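Pre-Purchase Inspection Checklist: Two-Arm Bench Cell

Site: Drurnbridge, second room
Filled in: September, for next year's equipment request
Marks used: OK / FIX / BUY / HOLD

This sheet is filled in before any request for new arm equipment goes to Belmonte. Walk the cell with the power off first, then again with it on. Write a comment for every line marked FIX, BUY or HOLD. Lines marked OK can be left blank, but most people write something.

Section A. Table and floor

A1. Table stands level and does not rock. FIX. Rocks slightly when the far arm moves fast. Shim for now.
A2. Tabletop suits the work. HOLD. The glossy finish throws back the overhead light on one side. A matte mat would be cheaper than a new table. Price one before asking for anything larger.
A3. Arm mounts tight, no play by hand. OK.
A4. Floor clear for one person to walk all the way around. FIX. Wall side is too tight. If a larger table is bought, this gets worse, so measure first.
A5. Seating kept outside the reach of both arms. FIX. Mark the limit on the floor with tape and move the chair behind it.

Section B. Grippers and cables

B1. Both grippers open and close fully. OK.
B2. Fingertip pads whole, no splits or lifted edges. BUY. Pads pass today, but there are no spares on the shelf. Ask for two sets per gripper.
B3. All bolts on finger links present and snug. OK. Check again after 500 cycles, then weekly.
B4. Cables have slack at full reach and do not drag. FIX. Add one clip to each arm. The slack loop should stay where it can't catch on the table.
B5. Service label readable on each gripper. HOLD. Copy the serial numbers into the asset list before the labels wear. 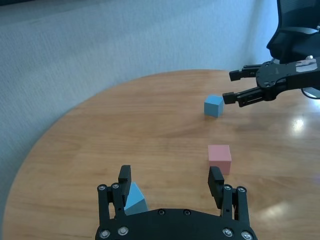 Drurnbridge Automation Planning Team | Equipment and Budget

Section C. Shared work area

C1. Work pieces are light and have no sharp corners. OK. Small blocks only, light blue and pale pink. Nothing heavier goes on this table until the stop test in D2 is signed.
C2. Both grippers can reach the middle of the table without touching. HOLD. They can, at the current speed. The vendor quote from Irnham assumes a faster setting. Ask them to state the clearance in writing.
C3. Pieces are spaced so a gripper can close on one and miss the next. OK for three blocks. Has not been tried with more.
C4. Pieces can be told apart from the tabletop under room lighting. OK. Blue is easy against the honey-brown wood. Run pink again with the blinds open.
C5. Wall clear of the swing of both arms. FIX. See A4. Moving the table 28 inches out would clear this line and A4 together, at no cost. Do this before any purchase.

Section D. Stops and power

D1. Stop button within reach of the operator. OK.
D2. One button stops both arms. FIX. At present each arm has its own. This is the first item on the request and should not be traded for anything else if the budget is cut.
D3. Outlets on a separate circuit. OK.
D4. Lockout tag kept at the cell. BUY. The one in use belongs to Brarkside and has to go back.

Section E. Cost lines

Joint stop button, with wiring: $211
Spare fingertip pads, four sets: $90
Cable clips and floor tape: from shop stock
Lockout tag: from shop stock if there is one, otherwise add to the order
Matte mat: no price yet
Third gripper, as a spare: HOLD

Comment on the third gripper. Brarkside asked for one last year and it sat in its box. A spare makes sense if both arms run every shift, and ours do not. Look at the cycle log after the next quarter and decide then.

Comment on lead times. Irnham ships pads quickly but builds the stop wiring to order. Put the stop button on its own order so the pads don't wait for it.

Result: cell may stay in use at current speed. No speed increase until D2 is closed. Return this sheet with the quotes attached and keep a copy in the binder at the cell.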